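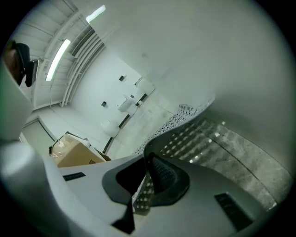
Ground Rules for Collecting Demonstrations with a Hand-Held Gripper in Shared Buildings

Term project report, Introduction to Robotics Practice
Submitted Feb 3, 2019

1. Background

Our project group was asked to pick one part of a robot learning workflow and write working rules for it. We chose the collection step, in which a person carries a gripper with a camera on it and does a task by hand so that the recordings can be used later to train an arm. The department has two of these grippers. Students call the older one Flavus and the newer one Plillix, and we use those names here.

When we started, the only written guidance was a single sheet taped inside the storage cabinet. It covered charging and where to return the grippers. It said nothing about where people could record, who had to be asked, what to do with rooms such as restrooms and changing areas, or how to check the tool before use. Each student had learned from whoever used it last, and the habits did not match.

2. What we did

We read the notes from 118 recording sessions kept in the Hosau folder on the department server. The notes are short and some are only a task name and a room. We also watched other students during 11 sessions and wrote down what they did before, during and after recording. We did not grade anyone. We wanted to know which steps were already common and which were being skipped.

After that we wrote a first draft of the rules, let the other groups use it, and changed the parts that caused trouble. The version in section 4 is the second draft.

3. What we found

Most people checked the battery and the storage space. Very few checked the finger pads. The pads are rubber with a bumpy insert, and the bumps pick up dust and tape glue. If a pad is dirty or starting to lift, objects slip in a way that will not match what the robot arm does later. In the session notes, a slipping object was usually blamed on the object.

Permission was handled unevenly. Students asked before using a lab or office that belonged to someone else, but they treated corridors, kitchens and restrooms as open to all. A very wide lens takes in most of a small room, including the ceiling and the wall behind the person's hand. Several students told us they had not thought about how much was being recorded because they were looking at the gripper and the task.

Labels were another weak spot. A cardboard box left near the work area can have a shipping label on it, and a label can carry a name and an address. Whether it can be read depends on distance and blur, so a student in the room cannot be sure. We think labels should be treated as readable every time.

Shiny floors and bright tube lights came up often in the notes. Position tracking on the older gripper gets worse when strong reflections move across the view. This is a quality problem, but it is also a safety matter later on, since a path recorded with bad tracking may be played back on a real arm. The notes did not always say what kind of floor or lighting a session had, so we could not sort the bad sessions by cause.

4. Rules, second draft

4.1 Before the session

Get permission for the room from the person in charge of it. For restrooms, get it in writing, block the entrance with the folding sign, and have a second person stand outside for the whole session.

Walk through the room once without the gripper. Make sure no one else is inside. Turn boxes so that labels face the wall, or cover the labels with blank tape.

Wipe both finger pads with a dry cloth. Press each corner of the pad with a thumb. If any corner lifts, do not use the tool.

Open and close the fingers ten times and watch for sticking.

Write down the type of floor and the lighting in the session note.

4.2 During the session

One person records and one person keeps watch. The person keeping watch may stop the session at any time and does not have to explain.

If someone comes in, stop at once. Do not finish the current task first. Mark the recording for deletion.

Do not touch outlets, exposed wiring or anything hot with the gripper. Do not use a gripper that has been on a restroom floor or fixture to handle kitchen items until it has been cleaned and signed off.

Keep the floor clear where the person is walking. People watch their hands and trip.

4.3 After the session

Look through the recording on the same day. Check for faces, mirrors, screens and labels. Delete marked recordings from the card and from the server.

Clean the pads and housing. Use the wipes in the cabinet and not the spray, as spray gets into the slots in the housing.

Fill in the session note fully, including anything that went wrong.

5. Problems with the rules

The same-day check takes time. Students with a class right after recording tended to leave it until the next morning. We kept the rule but moved the time limit to midnight.

The two-person rule was unpopular with groups that had only one free member. We allowed single-person sessions in our own lab with the door locked. We did not allow them anywhere else.

The cleaning sign-off was confusing at first because it did not say who could sign. It now has to be someone who was not in the session.

The Foulkes template we used for session notes has no field for lighting or floor type. We added both at the bottom, where they are easy to miss. The template should be redone.

6. Remaining work

We did not test whether the pad check lowers the number of slips. That would need a set of sessions with the check and a set without it, using the same objects. The group taking over in May plans to do this with Plillix first. They will also need to decide how long approved recordings are kept, which we left open because the department has no rule on it yet.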